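ok thread about the Linen Hall conversion bc I finally got inside on Monday and I have thoughts

Background if you missed it: old bleaching works on the Hotow side of the river, shut for years, roof half gone. Ondbridge Players bought it for basically nothing and everyone said they were nuts. Me included, sorry

First thing. The sound. I stood at the very back and Mirjana Yordanov (she did the acoustics) talked from the stage in a normal voice. Heard every word. In a brick box!!

She kept the brick. Everyone wanted it covered in panels and she said no - hung heavy wool banners on motorized tracks insted. Down for plays, up for choirs. Takes 2 minutes to change over

Seats: 273 in the round, 700 if they pull the bleachers and let people stand. Gigs in the standing layout start in February
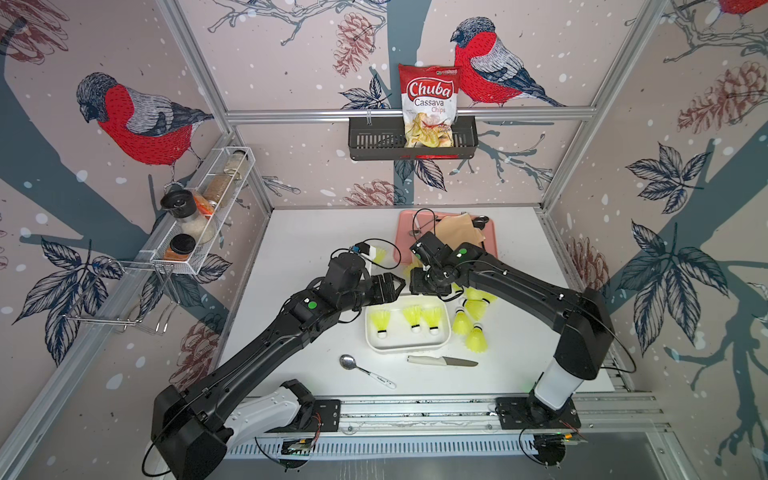

The lobby I'm less sold on. One door in, same door out, and the bar is right next to it. Picture intermission. Picture it raining

Also the stairs to the balcony are STEEP. There is an elevator but it's round the back past the scene dock and I walked by it twice. Signs please

Dressing rooms though. Windows! Real daylight! If you've ever done a matinee run in a basement you know why I got a bit emotional over a window

The old boiler is still there behind glass with the maker's plate, no. 926, all polished up. Kids are going to love it. I loved it

Opening show is Tefera, the new one about the ferry strike. Saw twenty minutes of rehearsal, can't say much, the banners get used in a way I did not see coming

Tickets - cheap seats are on the sides and thats where I'd sit anyway. Sightlines are fine, I tried a bunch. Avoid the back row behind the lighting desk, you'll be staring at somebody's monitor all night

Parking is terrible. Take the bus, it stops by the bridge and it's a short walk, last one back is 11:10

Will post about the balcony acoustics once I've heard it with a full house. ok phone dying bye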